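Robot Rules: How People and Big Machines Stay Safe Together

Have you ever played a game with no rules? It gets messy fast! Someone bumps heads, someone cries, and you can't even tell who won. Robots that work near people need rules too, and robot safety rules are some of the cleverest around. Let's find out how they work!

What is a robot arm, anyway?

A robot arm is a machine that can reach, bend and turn, a bit like your own arm. Yours has a shoulder, an elbow and a wrist. A robot arm has joints too, and many arms have more of them than you do, so they can twist into positions that would make you fall right over.

Big robot arms are strong. Really strong! The largest one at the Murnon workshop in Jillescombe weighs 138 kilograms, and that is heavier than most grown-ups. It doesn't get tired, and it doesn't get bored. But it also doesn't know that you just dropped your pencil and want to reach in and grab it. That's why the people have to think ahead.

Rule one: Know where the robot can reach

Stand up and stretch out your arms. Now spin around slowly. All the space your fingertips can touch is your reach. (Careful of the lamp!)

A robot has a reach as well, and safety people draw it on a map before the robot is ever switched on. Then they plan how to keep people out of that space while the arm is moving fast. They might put up a fence with a gate. If anybody opens the gate, the robot stops. They might use a light curtain, a row of invisible beams that works like a tripwire. Break a beam and everything stops!

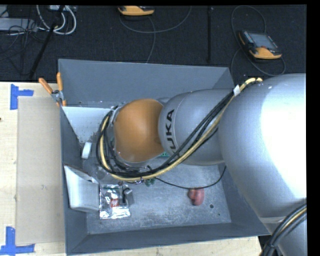 Some workplaces use marks as well, made with paint or bright tape. A mark can tell you where to stand, or where a box belongs so that the robot finds it in the same spot every time. A mark can't stop anyone from walking over it, of course, so it is a helper for the other rules. If you visit a robot workshop and see tape on a table or a floor, don't peel it off, even if a corner is sticking up and it is VERY tempting.

Rule two: Always have a way to stop

Every big robot needs an emergency stop. Usually it's a fat red button on a yellow background, shaped like a mushroom. It has to be easy to see and easy to hit, even with your elbow or with gloves on. After it is pressed, the robot must not start again by itself. A person has to check that everything is safe, reset the button and then give a separate start command.

Many robots also come with a handheld controller called a teach pendant. The person holding it can move the arm bit by bit and teach it a new job. On lots of pendants there is a special switch with three positions. Let go, and the robot stops. Hold it gently in the middle, and the robot may move. Squeeze it hard, and the robot stops again! Why? When people get scared, some let go and some grab tighter. The switch works both ways. Isn't that smart?

Rule three: Slow down for people

When a person is teaching a robot up close, the arm has to creep along slowly so there's time to get out of the way. "I tell my class to think of the swimming pool," says Leonie Lammers, a safety trainer at Murnon. "Walk, don't run. The robot has to walk too."

Rule four: Check before you start

Before each shift, Margareta Sârbu goes through a list with 38 checks on it. Are the cables in good shape? Could a hose get pinched when the arm turns? Is anything loose that might fall? Does the stop button work? She signs the list with her name, and if even one check fails, the robot stays off until it's fixed.

Who writes the rules?

Experts from many countries sit down together and agree on them. The rules they write are called standards. There's a big one for factory robots called ISO 10218, and it gets updated as robots change and people learn more.

Try it yourself!

You need 2 players and a toy to pick up. One of you is the robot and the other is the operator. The robot closes its eyes and moves only when told: "arm left," "arm down," "close hand." If the operator shouts "STOP," the robot must freeze right away. Play 4 rounds, swap places, and then write your own safety rules for the game.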